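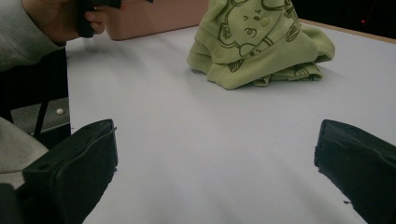

Item 1: light green printed piece with snaps, on the folding table.

Stastuldale Clothing Exchange
Minutes of the November sorting meeting
Held in the back room, 7:15 p.m. Minutes taken by the secretary.

Minutes of the last meeting were accepted with one correction. The line saying the new folding method "was agreed" should read "was discussed." Several members had no memory of agreeing to it.

1. Folding of baby and toddler clothes

The chair asked whether the folding guide handed out in the fall is being used. The green piece with the cartoon animal face was looked at as a typical case. It was described by one member as folded and by another as a heap. The guide asks for a flat rectangle with sleeves in and the hem straight. Members looked at the rumpled lower layers and agreed that this was no rectangle.

The sorting lead said small clothes with snaps do not lie flat however they are handled, and that the guide was written with adult T-shirts in mind. The secretary asked why it was then headed "All Garments." No answer was recorded.

There was some talk about whether the piece is a bodysuit or a shirt. It matters for the bin it goes in. Opinion was split and it was left for whoever opens it out to decide. The proposal to add a "could be either" bin was not supported.

Agreed: the guide stays in use for adult sizes. For baby sizes, sorters will fold in half once and stop. To be looked at again after 3 sessions. The secretary asked that it be noted she expects the same pile to come back looking the same.

2. Snaps

The sorting lead reported that garments are still going out with snaps that do not close. The current rule is that every snap is pressed shut and pulled open before the item is binned. It was asked how many sorters do this. The lead believes most do. The member who handles returns does not believe it.

A suggestion to buy a snap repair kit from Van Beek was heard. The catalog says it can be learned in 10 minutes. Two members who have used similar kits doubted this strongly. Cost to be found out before anyone spends time on it.

3. Size labels

The Skaline label printer has been set up. It prints labels. It does not yet print them straight, and the adhesive has left marks on at least one knit item. The member in favor of the printer said this would settle down with use. Others would like to go back to masking tape and a marker, which did not need settling down.

Agreed: printer to be used on bags only, not on fabric, until further notice.

4. Numbers

The annual report gives 3444 items passed on. It was asked how this was arrived at. The chair explained that full bags were counted and multiplied by an average. Asked where the average came from, the chair said it was in last year's report. Last year's report refers to the year before.

Agreed: the report will say the figure is an estimate. One member wanted it taken out entirely and asked for that to be minuted.

5. Brosidton

The Brosidton exchange has offered roughly 200 baby items, said to be sorted and clean. Members recalled the last delivery, which was also said to be sorted. Accepted on condition that we open every bag before signing for it. The lead will reply.

6. Other business

The folding table. A request was made for a cloth to cover the white top, as pale items are hard to see on it. Against this, a cloth slides and has to be washed. No decision.

Prints facing up. The guide says the print should be visible so parents can choose quickly. On the green piece the animal face does show, and it was accepted that the guide had been followed to that extent.

Meeting closed at 8:40 p.m. Next meeting in January, same room, if the heating is on.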